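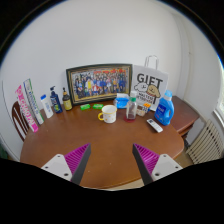

Section 4. Setting Up and Clearing the Shared Table

4.1 Scope

This section applies to the wooden table provided in each resident lounge at Sutherland House, Tarnville. It covers the placement of household items on the table, the care of the tabletop, and the clearing of the table at the end of a booking. Kitchen counters and laundry shelves are covered in Section 6.

Questions about this section should be directed to Behrouz Daneshvar, Resident Services, extension 465.

4.2 Before You Begin

1. Confirm that the table is assigned to your room for the period shown on the booking sheet.
2. Wipe the tabletop with a soft, damp cloth and dry it at once with a second cloth.
3. Check the finish for scratches, rings, or lifted edges. Record any damage on Form 159 before placing items on the table.

NOTE: Damage that is not recorded beforehand will be charged to the room holding the booking.

4.3 Placing Items Along the Wall

1. Place framed pictures first. Stand the frame on the tabletop with its lower edge a short distance from the wall, and lean the upper edge against the wall.
2. Place tall, narrow boxes upright toward one end of the table. Do not lean them against a picture frame.
3. Place pump bottles in a single row with their labels facing the room. Turn each pump head to the locked position where the bottle has one.
4. Place gift bags and other paper bags at the back. Open the base fully so that the bag stands without support.

CAUTION: Do not hang picture frames on the lounge walls. Adhesive hooks are not permitted under the housing agreement.

4.4 Placing Items in the Working Area

The working area is the front and middle of the table. Keep enough of it clear to set down a tray.

1. Set out one coaster for each drinking vessel in use. Coasters are kept in the top drawer of the Dedora cabinet.
2. Place mugs and cups on a coaster whenever they hold a drink.
3. Lay remote controls flat, away from liquids.
4. Keep detergent upright with the cap fully closed.

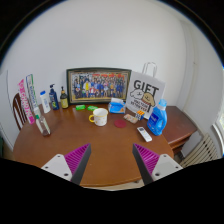
5. Return detergent to the laundry shelf before food is served at the table. It may not be stored in the lounge overnight.

WARNING: Never transfer detergent or any other cleaning product to a mug, jar, or drink bottle. Keep all cleaning products out of the reach of visiting children.

4.5 Jars and Food Containers

1. Close the lid before moving a jar. Hold the jar by its body and not by the lid.
2. Set the jar down on a coaster or a folded cloth.
3. If only residue remains, empty the jar, rinse it with warm water, and allow it to drain in the kitchen.
4. Place rinsed plastic jars in the recycling container, or label them with a room number if they are to be kept. 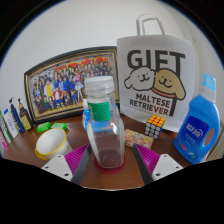

5. Wipe the coaster and the area beneath it before another item is placed there.

Small articles such as puzzles, packets, and flat boxes may remain on the table during a booking. They should be kept away from the front edge.

4.6 Clearing the Table

Tables must be cleared by 9 p.m. unless the booking sheet shows a later time.

1. Remove food containers and mugs first.
2. Remove bottles one at a time, supporting the base of each.
3. Remove boxes and bags.
4. Remove picture frames last, using both hands.
5. Wipe and dry the tabletop as described in 4.2.

Items left on a table after clearing time are taken to the Clurnano Street office and held for four weeks. Residents must show a room key to collect them.

Section revised 2020-01-30. Replaces the October edition.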